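Robot arm for restroom tidying: what happens to the cleaners' jobs?

Posted in Work and Workplace

nightlead_ro
I run the night cleaning team for Rodcombe. We do 50 guest bathrooms at the Hallier site. Management is working with a company called Trendema on an arm that would clear the counters and toilet tanks before a cleaner comes in to do the wet work. It only exists in simulation so far. They showed us the arm working over a toilet tank with a sponge and a few other things on it, and asked the team for comments by the end of January. My crew wants to know what their shift will look like and I don't have much to tell them. Has anyone been through something like this? What should I be asking for?

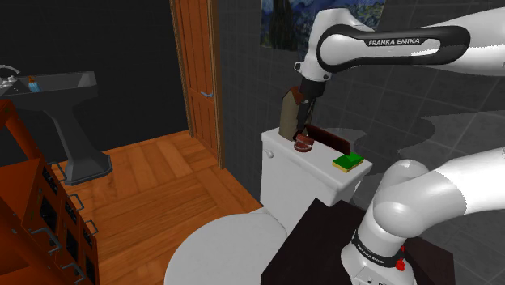 Bernd Ruppert
We had arms put in at a laundry site, so a different job but the same talk beforehand. Ask for the new task list in writing before you comment on anything else. Ours said "operator support" and that ended up meaning restocking, resetting after a stop, and wiping the machine down. None of it was in the old job description and none of it was paid differently for the first 3 months. The lifting went down a lot, and my back is better for it. The part people disliked was waiting. You stand there until it finishes, and your room count per shift is still the same on paper.

Get the room count settled. Also ask who is allowed to press stop, and whether a stop gets logged against the person.

t_marlow
they'll cut you. seen it before

kitchenporter2
I disagree with the answer above, it depends on the contract. At Kaewsai we kept everyone, but when people left they weren't replaced, so after a while it was the same work with fewer people. Ask about that one directly, because "no layoffs" doesn't cover it.

nightlead_ro
Thanks, the room count is a good point and I've put it on the list. One of my cleaners brought up guest belongings. In one of the simulated bathrooms there's a red model of a set of teeth sitting on the tank. In a real room she would leave a thing like that where it is, or move it and leave a note. I've asked Trendema what the arm does with an item it can't place, and who answers the complaint.

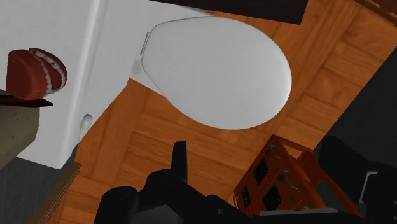

kitchenporter2
Who trains the crew on it, and is that paid time?

nightlead_ro
Trendema does the training, 2 sessions on a Saturday, and Rodcombe has agreed to pay the hours. I'm still waiting to hear if people who can't do Saturdays get another slot.

Bernd Ruppert
Push for that. Our late trainees were kept off the machine shifts, and those were the ones with the extra hours. We also got a one-time payment of 200 for the training, so it's worth asking.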